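How I fold a plaid shirt so it stays folded

I have folded a lot of shirts in my life (easily 1,000, going by the size of our family), and plaid ones are still my favorites, because the pattern does half the work for you!

First, button it. I do the top button, one in the middle and the last one, and I skip the rest unless the shirt is going in a suitcase. Lay it face down and smooth it from the collar to the hem with flat hands.

Now pick a stripe on each side, the same distance from the collar. Those are your fold lines. Bring one side in along its stripe, lay the sleeve straight down, then do the other side. If the stripes run parallel down the back, you're good — if they drift, open it up and try again.

Fold the bottom up to the middle, then up once more to just under the collar. Flip it over and you're done. My friend Ibrahim swears by rolling, and his drawers look fine, but I can't get a collar to behave that way.

Plaid cotton wrinkles less if you fold it on something hard and smooth, and a bed is the worst place for it. I like a glass-topped table, and I don't bother clearing the whole thing first. The pliers can stay over on the left as long as the green and navy garment gets the right half to itself. Just keep the tools off the fabric, especially near those little white buttons.

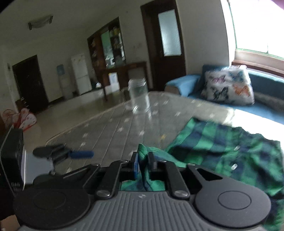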